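**Ferkow bench set, yellow (four bins, one tray)**
Sold by Effiong Bench Supply
$122 per set, bins also sold singly

We stock this set and we'd like to sell you one, so read what follows with that in mind. Ferkow's own leaflet calls it a "complete kitting solution." It is four plastic bins and a stainless-steel tray. If you have four decent bins and a baking sheet already, you may be most of the way there, and we'd sooner you found that out on this page than from a box on your doorstep.

## What comes in the box

- Four open bins, yellow plastic
- One rectangular tray, stainless steel
- A sheet of blank stickers we have never seen anyone use

No lids, no dividers and no mat. Older listings on other sites still show a clip-on divider. Ferkow dropped it two years ago and we can't get it for you. Please don't order on the strength of those listings and then call us about it.

## What it's for

Small electrical assembly, mostly. You put loose components in the bins, you build or sort on the tray, and whoever has the next shift can see what's left. Motors, boards, short harnesses, connectors. People also buy it for bike workshops and for jewelry, and one customer bought six sets for a seed library, which seems expensive to me.

The idea is that the tray sits in the middle with two bins on each side, so both hands have the same distance to travel. Ferkow makes a lot of this. I've used the set that way and I've used it with all four bins lined up along the back of the bench, and I couldn't tell you that one was faster. The two-and-two layout does look tidier. It also takes up more of the table than you'd think, so measure first.

## Claims on the leaflet, and what we make of them

**"High-visibility yellow reduces picking errors."** Maybe. Red boards and blue wire do show up well against yellow. Yellow wire doesn't, and neither does anything clear or amber. If your work is mainly yellow-and-green twisted pair, go and look at some under your own lights before you spend the money. Glossy yellow under a bright overhead lamp gives you glare as well. Moving the lamp helps. Ferkow suggests buying the matte version, which is not currently being made.

**"Holds up to 1000 parts."** What parts? The leaflet doesn't say. You could get there with small washers. You won't get anywhere near it with motors that have their leads attached, and you shouldn't try. Leads tangle, you pull one motor out and two more come along with it, and sooner or later a solder joint goes. Keep a single loose layer in each bin and top it up when it runs down.

**"Static safe."** We asked Ferkow for a test sheet. We got the leaflet again. Until something better turns up, we treat these as ordinary plastic bins and so should you. If your boards are sensitive, keep them in their bags or buy a properly rated container. We sell those too, under Posar, and they cost more.

**"Professional-grade stainless tray."** It's a good tray. I don't know what professional grade is supposed to mean. It's flat, it wipes down, and round things roll on it. It is also metal, and I'd have thought this was obvious, but don't power up a bare board on it.

## Harnesses are the weak spot

Harnesses don't sit in open bins the way motors do. Anything longer than a hand span springs up over the side, and a terminal on one end will find the loop of another. The leaflet has a drawing of six harnesses coiled like sleeping cats. Real ones have opinions.

What works for us is to lay them out loose, a few at a time, with the marker labels where you can read them. Chukwuemeka Amadi, our bench lead, sorts by label first and by color second, and he won't bundle anything that has a bare end on it. He'd also like it known that he doesn't rate the yellow.

Twist ties are fine for storage. On the bench they just give you another thing to take off.

## On the bench
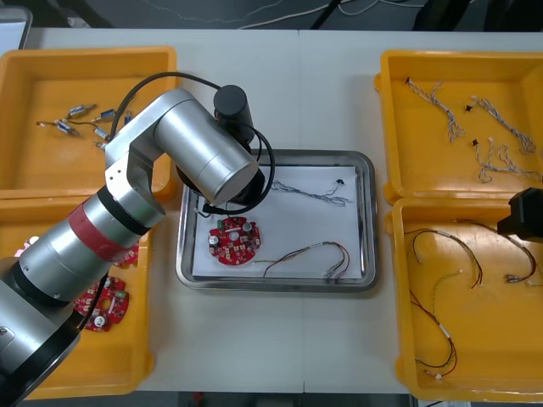 Motors in the upper-left bin with the steel tray in the middle, then loose harnesses with their marker labels wrapped on.

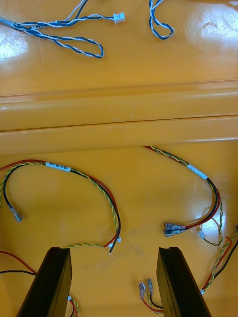

As for cleaning, a damp cloth and a little dish soap will do it. Skip solvents. Nkechi Okeke in our returns department has a shelf of bins that somebody wiped with acetone, and the surface has gone cloudy and slightly sticky on every one. Ferkow won't replace them and neither will we. The tray will take nearly anything, though steel wool leaves marks that don't come out.

## Compared with the Fivex set

We get asked a lot. The Fivex set is cheaper, comes in gray, and has a thinner tray that bends if you lean on it. The Fivex bins do stack better when they're full. If all you need is storage, buy the Fivex. If you work over the tray all day, the Ferkow one is worth the extra, and the tray is really what you're paying for. I'd be happier if they sold it by itself. I've asked.

Mixing the two doesn't work well. The rims are different, and a Fivex bin on top of a Ferkow bin will slide off the first time the bench gets bumped.

## Ordering and returns

Sets ship in about 2 weeks, longer in August when the Ferkow plant closes. Single bins usually go out sooner. We don't keep spare trays, so if yours arrives bent, take a photo before you throw the packaging away and send it to returns with your order number.

Unused sets can come back within the usual return window. Used sets can come back if they're clean and the bins aren't cracked. Please check under the rim for stray terminals and bits of wire. We've had a few returned with a customer's parts still inside, and we'd like to stop mailing those back at our own cost.

Shade varies between batches. Some bins lean orange and some lean lemon, and we can't match a set you bought earlier.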